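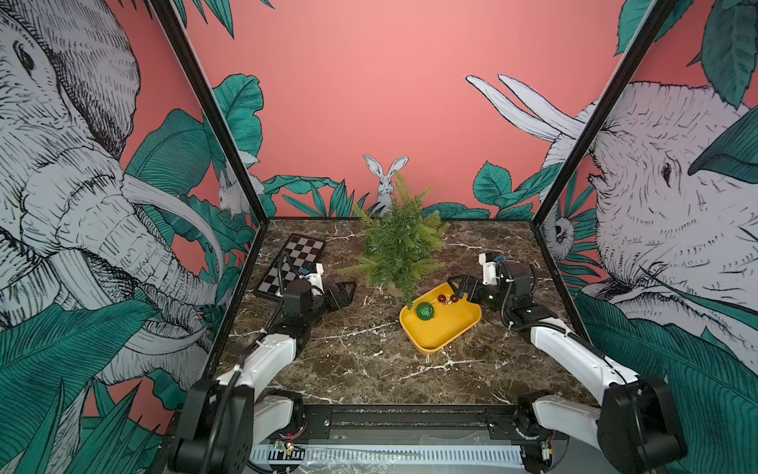
*Maren cell, right gripper at the tray.*

## Right arm drops out partway through a pick

**Tarık Soylu**

We have two arms on one rail, both run from Siresus. The job is putting ornaments on a small artificial tree, then taking them off again. It ran well until August. Now the right arm loses torque partway through a pick and sags onto the table. Left arm keeps going as if nothing happened, and that worries me more than the sag.

The log gives fault 3871 on the right elbow, usually near step 399. Power cycling clears it for 2 or 3 runs. I have swapped the power supply and lowered the speed to 63 per cent. No change.

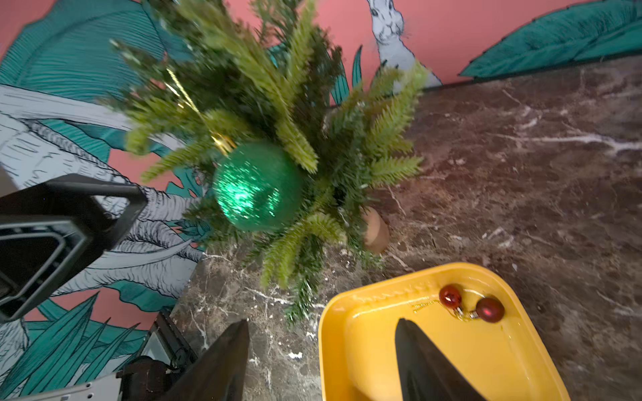
My first guess was a snag. The fault mostly comes when the fingers close on an ornament, and the hanging strings are long enough to get under a finger. The one on the left red ornament trails out across the floor of the tray, so a finger could land on it and pull. I haven't caught that happening, though. Has anyone had this fault without a snag?

**Ishbel Ogilvie**

Yes, and it was the cable. Ours was tied too tightly near the elbow, and every long reach pulled on the connector. Power the arm off, support it, and move it by hand to its furthest reach. If the cable goes tight before the joint gets there, you need more slack. 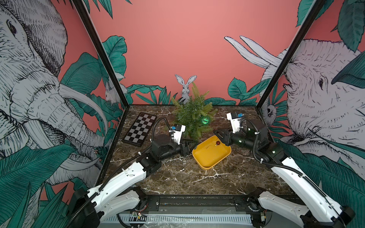
Do the same with the wrist turned both ways. Then reseat the connector at the elbow and look for a pin that has backed out. On ours the centre pin was loose.

As for the left arm carrying on, fix that before you run again. A fault on either arm should stop both. In our Siresus setup the two arms were saved as separate groups, so a stop on one never reached the other. Check whether yours are too.

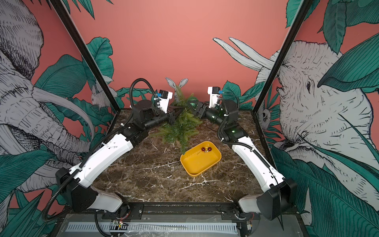
*Grippers facing each other near the tree, with a cable looped high over the left arm.*

**Nurhan Gezer**

Had it once, reinstalled everything, went away.

**Canan Öztürkmen**

I'd trim the strings anyway, it takes a minute. But do Ishbel's cable check first, and keep your hands out of there until the shared stop works.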